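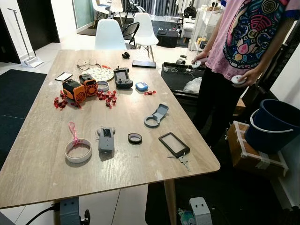

Fig. 4. Two orange devices with black grilles on a light wood-grain table, with red wrapped candies nearby.

4. Setting up a shared table for game night

Now for the fun part! Your Holtine score app is installed, your group has a name, and it's time to get everyone playing together. Set aside a few minutes before your guests arrive and the whole evening will run more smoothly.

4.1 Create the table

1. Open Holtine and tap New Table.
2. Type a name for the table. It can be as silly as you like, up to 24 characters.
3. Choose a game from the list. There are 950 to pick from, and you can build your own under Custom (see section 7).
4. Tap Save. A four-digit table code appears at the top of the screen, such as 2486.

Note: The code stays the same until you close the table, so a group that meets often can keep using it.

4.2 Invite your players

1. Read the code out loud or tap Share to send it.
2. Ask each player to tap Join and enter the code.
3. Wait for every name to turn green.
4. Drag the names into seating order. Holtine passes the turn clockwise from the top name.

Players without a phone are welcome too. Tap Add Guest, type a name, and keep score for them from your own screen.

Caution: Removing a player after the first round erases that player's points. If someone has to leave early, tap Pause Player instead – the score stays put and the turn skips past them.

4.3 Keep score

1. Tap a player's name at the end of the turn.
2. Enter the points and tap Add. For a penalty, tap the minus sign first.
3. Made a mistake? Press and hold the score, then choose Undo. You can go back as far as the first turn!

Try the Candy Stakes setting if your group likes to play for sweets. Each player starts with the same number, and Holtine tracks who owes what after every round. Kai-wen Ho and Yanling Ye came up with this one during testing, and we love it.

Caution: Closing a table clears its stakes. Settle up first, then tap Close Table.

For saving finished games, go to section 5.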